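Support > Manuals > Zirkent Two-Arm Cell > Section 7: Open Day Demonstration

7. Running the backpack demonstration for visitors

This section covers the setup and operation of the Zirkent cell for an open day or a group visit. It assumes that the arms have been mounted and calibrated as described in Sections 3 and 4. The demonstration uses the Cinik task player and the backpack task set supplied with it.

7.1 Before visitors arrive

1. Power up the cell at least 66 minutes before the first session. The joint controllers must complete their full warm-up cycle.
2. Inspect the purple cable on each arm from base to gripper. Each cable must have enough slack to follow the wrist through its full travel.
3. Check that both bases are tight on the front rail.
4. Open Cinik and load the task set. The player should report 367 stored motion segments. If the number is lower, reload the set from the Fovomow archive.
5. Set the speed limit to 140 mm/s. Do not use the production speed with visitors present.

CAUTION: The speed limit returns to its default value after an emergency stop. Enter it again before restarting.

6. Place the barrier line 200 cm from the front rail.

7.2 Preparing the work surface

1. Lay the backpack on its back in the middle of the floor, with the top toward the rear wall.
2. Pull the shoulder straps clear of the body of the bag. A strap lying across a zipper will stop the task.
3. Place the items for the selected task on the floor, inside the area reached by both arms.
4. Run the camera check. The backpack must be visible in the fixed view and in both wrist views.

Note: Soft items such as pouches and fabric cases can be placed in any orientation. Books should lie flat.

7.3 Running the task

1. Confirm that the cell is clear of hands and tools.
2. Press READY, then START. Both arms move to the hover position over the bag.
3. Keep one hand near the stop button for the whole run.
4. Use the fixed view for the audience display. Switch to a wrist view for zipper work - the pull tab is too small to follow from the barrier.

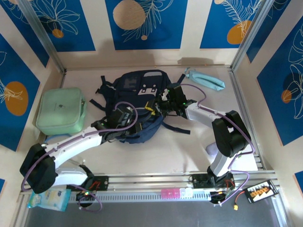
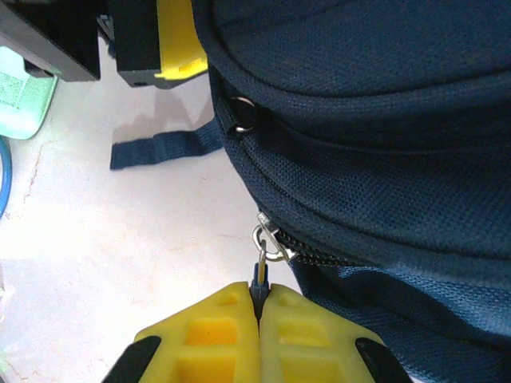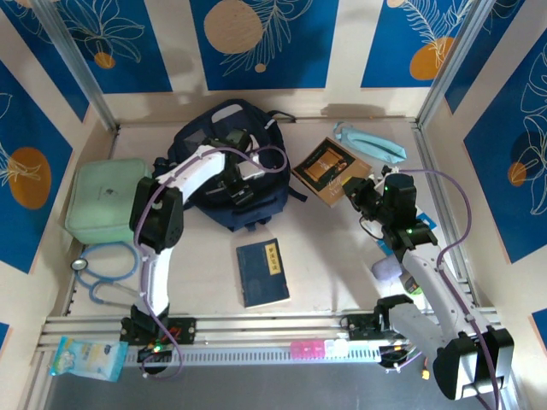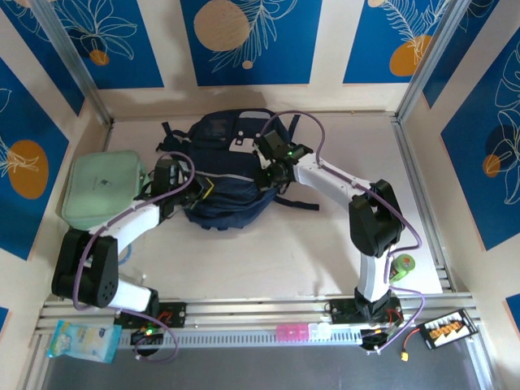 The navy backpack appears in all four views.

5. When the run ends, wait for both status lines in Cinik to read IDLE before reaching into the cell.
6. Reset the items by hand and repeat the camera check. Allow four minutes between runs.

7.4 If a run stops

Grip lost: Press HOLD, then RETRY. The player repeats the last segment. After two failed retries, end the run and reset the bag.

Arm conflict: The player stops both arms when the grippers come too close to each other. Back the right arm off first, using the jog keys at the lowest speed.

Fabric caught in a gripper: Press STOP. Open the gripper from the service menu. Do not pull the fabric free while the gripper is closed.

CAUTION: Do not let visitors remove or replace items between runs. Only trained operators may reach over the front rail.

7.5 After the last session

1. Park both arms and switch off the controllers.
2. Wipe the finger pads and check them for wear. Order replacements under the Ketilsson pad kit.
3. Save the run log before closing Cinik. Unsaved logs are deleted at shutdown.

Comments (3)

benchtop_r: Step 5 in 7.1 should be repeated in 7.4. We hit the stop on Tuesday and the next run started at full default speed.

mkv: Is RETRY available on the older player? Mine only shows HOLD and END.

lab2ops: @mkv No, you need the September update. After installing it you have to load the task set again.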